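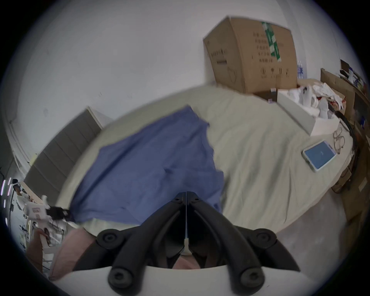

Blue cloth on a bed with a pale beige sheet.

Home | Courses | Handouts | Calendar | Contact

Family Law for Everyday Practice
Handout 4: Dividing the household, from the house itself to the pillowcases
Instructor: Rafia Talpur
Revised Oct 3, 2025

We use cookies to remember your reading preferences. By continuing to browse you accept our cookie notice.

Welcome back, everybody. Last time we finished up with grounds and residency, and I promised that this week we would get to the part of a divorce people really do lie awake over, which is who ends up with what. I'm going to take it slowly, and I'll wander a bit, so please bring this handout with you and scribble all over it. The margins are wide on purpose (well, on the printed copy they are).

One warning before we start. Property division is state law, and the states don't agree with one another. I'll talk in general terms and point out the big forks in the road, but when you have an actual client in front of you, go read your own statute and the recent cases under it.

1. Two big families of rules

Most states use what we call equitable distribution. The court looks at the property the couple built up during the marriage and divides it in a way the judge finds fair. Fair may come out to half and half, and in some states the judge starts there and needs a reason to move, but it can land somewhere else. A smaller group of states are community property states, where most of what either spouse earns during the marriage belongs to both of them from the moment it's earned. Even there, don't assume an automatic even split at divorce. Some community property states require it and some tell the judge to do what is just.

Students always ask me which system is kinder to the spouse who stayed home with the children. I've gone back and forth on that for years, and I think so much depends on the judge and on how well the file was put together that I can't give you a clean answer. Let's argue about it in class!

2. Sorting before splitting

Before anything can be divided you have to put it in a pile. Marital property (or community property) goes in one, separate property in the other. Separate property usually means what a spouse owned before the wedding, plus gifts and inheritances that came to that spouse alone. A few states let the court reach into the separate pile in certain circumstances, so check yours.

The name on the title matters much less than clients expect. A car bought with paychecks during the marriage is usually marital even if only one spouse's name is on the paperwork. I can't tell you how many first meetings I've spent going over that one point, often twice, and then once more on the phone that evening.

3. When the piles get mixed

Commingling is our word for separate money that has been stirred into marital money until you can't tell one from the other. Tracing is the work of trying to tell them apart again.

Let's use the problem from the reading, the marriage of Herach and Sandhu. Ms. Herach came into the marriage with a savings account. Two years in, she added Mr. Sandhu's name to it, and both of them deposited paychecks there and paid the grocery bills out of it. In the eleventh year she used part of the balance for a down payment on a cabin. Is any piece of that cabin hers alone?

Work it through in order. What was in the account on the day of the wedding, and can she prove it? Did adding his name amount to a gift to the marriage? If it didn't, can she follow her own dollars through all those deposits and withdrawals? She has 37 monthly statements, and the bank no longer keeps the older ones. You'll see right away where her trouble is. The person claiming that something is separate generally has to prove it, and gaps in the records hurt that person.

Please don't skip to the end and tell me the cabin is "obviously" marital. It may well be, but I want to see the steps.

4. Appreciation, active and passive

Suppose the property really is separate but grew in value during the marriage. In many states the cause of the growth makes a difference. If the value rose only because the market rose, we call that passive, and it often stays with the owner. If it rose because one of the spouses put in labor, or marital money went into it, then the increase (or a share of it) may be marital.

Our second problem is Sesero, a small upholstery business one spouse started before the marriage. The shop had 11 employees by the time of the divorce. The other spouse kept the books for much of that time without a salary. Think about what evidence you'd want. Tax returns, certainly, and a valuation from somebody qualified to give one, but also the dull things like old calendars and invoices in her handwriting. Dull things win cases, in my experience.

5. Household goods

Now for the sheets and towels. Courts would dearly love for the parties to settle this part themselves, and most do. Used furniture and linens are normally valued at what they'd bring if sold today, which comes as a sad surprise to the person who remembers what the sofa cost. I once sat through most of a morning on the subject of a set of mixing bowls, and the bill for that morning would have bought a kitchen full of them.

Some methods that help:

- Each spouse makes a list of what he or she wants, and you compare. There is usually less overlap than either one feared.
- The spouses take turns choosing, with a coin toss for the first pick.
- One spouse writes two lists of about equal value and the other chooses between them.
- Anything left over is sold or given away.

Items with feeling attached, such as photo albums and a grandmother's quilt, deserve their own talk early on. Albums can be copied. Quilts can't, and a judge who never met the grandmother isn't the best person to decide. Children's beds, clothes and bedding generally go where the children will be using them, and if they'll have two homes, talk about who is buying the second set.

6. Debts

Debts get divided too. Keep in mind that the divorce decree binds the spouses and does not bind the lender. If the decree says he pays the joint credit card and he doesn't, the card company can still come after her, and her remedy is to go back to court against him. Put this in writing to your client. Then say it out loud as well.

7. Disclosure

Both sides have to lay their finances on the table, usually on a sworn form. Els Jansen is visiting in November to walk us through a completed one line by line, and she has kindly agreed to stay afterward for questions, so do come with some. Her form is filled in for the Findora problem in your packet, which has 26 separate entries and at least one asset that somebody would rather have left off. See if you can find it before she arrives.

For next class

Read the rest of the chapter on classification. Write up Herach and Sandhu, roughly two pages, double spaced, and show me your steps. If your state treats the joint account differently from your neighbor's state, say so, and we'll put the two side by side on the board.

Office hours are the same as before. If my door is closed, knock anyway, I'm probably just eating lunch.

Related handouts
Handout 2: Residency and where to file
Handout 3: Grounds, fault and no fault
Handout 5: Retirement accounts and the orders that divide them
Handout 6: Keeping or selling the family home
Sample outline: Tracing a joint account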